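Review of the Wiretti wake-up lamp, after one winter of use

I bought this lamp in November, when the mornings in my apartment were very dark and I could not get up before my second alarm. My neighbor Estela Alarcón had an Onora lamp and was happy with it, but I wanted one with a real switch and no app. The Wiretti has three buttons on the top and one on the back, and I learned them in one evening.

The light starts weak and becomes stronger until the hour you choose. I set it for 30 minutes. For me this works well, and I now wake up before the sound on most days.
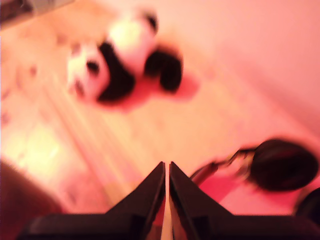

How many brightness levels does it have?
There are 16. I use level seven for waking and the lowest one for reading in bed.

The sounds are the weak part. There is a bird, a bell and a kind of river, and the river has a small click each time it repeats. After I noticed the click I could not stop hearing it. I changed to the bell, which is simple but clean. 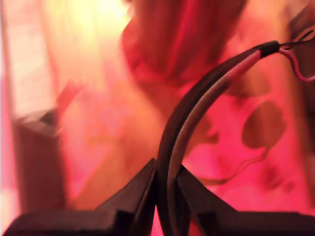

Does the lamp keep the time if the power goes out?
Only if you put in the backup battery, a flat one that is not in the box. Without it the clock goes back to midnight and the alarm is lost.

The display is my other complaint. Even on the lowest setting it is too bright for a small bedroom, so I turn the lamp a little to the wall at night.

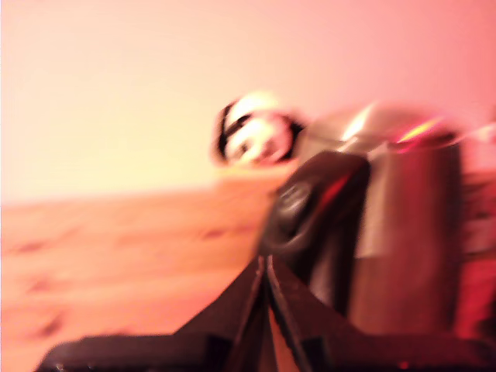

I also wish the buttons had a different shape, so that the hand could find them in the dark. Twice I pressed the alarm button when I wanted the light, and once I was late for work. My brother-in-law Patricio put a small sticker on his, and I will do the same. 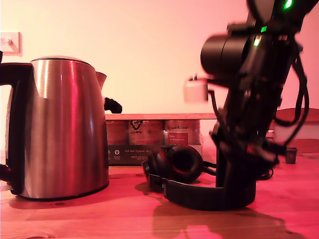 Would you buy it again?
I would, but at a lower price than I paid. If you sleep with the radio or your phone as the sound, the click will not matter to you.

Four stars from me. I took one away for the river and the display.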